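2023-11-11

# Handout 4: Reading a kit offer (Stavberg two-arm kit)

Course: Applied Automation, Flumerden Technical College

Bring this sheet to the lab along with the Stavberg data sheet. We will use the kit as our case for the next two sessions.

## What is being sold

Stavberg sells the kit in two versions. The base version is software only: a simulator license, the arm and hand models, and a set of kitchen tasks. The full version adds two physical arms with multi-fingered hands. The control software, Vetix, is the same in both. The college has the base version, on a license that runs to the end of March.

The base price is 1948 per seat per year. Support costs extra — read page 5 of the offer before you do the cost exercise.

## Working with the tabletop tasks

Each task starts from a saved layout. You can move the objects before a run, but keep a copy of the original layout or your results can't be compared with anyone else's. Plates are harder than they look. The rim is thin and the hand has to come in at a low angle, so expect to spend most of your time on the approach.

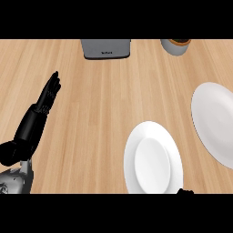

Set the hand posture before you plan the arm path. Vetix checks for collisions using the posture it has at planning time, and it does not check again if you open or close the fingers later. The vendor lists this as a known limit. Write down the posture in your log for every run.

The supplied plate task has 141 steps at default speed. Don't change the speed until you have one full run saved.

## Compare with

The Mwakyusa kit, covered in Handout 3. It has simple two-finger grippers and costs less, but the task files are locked.

## To hand in

- One page on which version you would buy for a small teaching lab, with costs
- Your run log
- A list of claims in the offer that you could not check in simulation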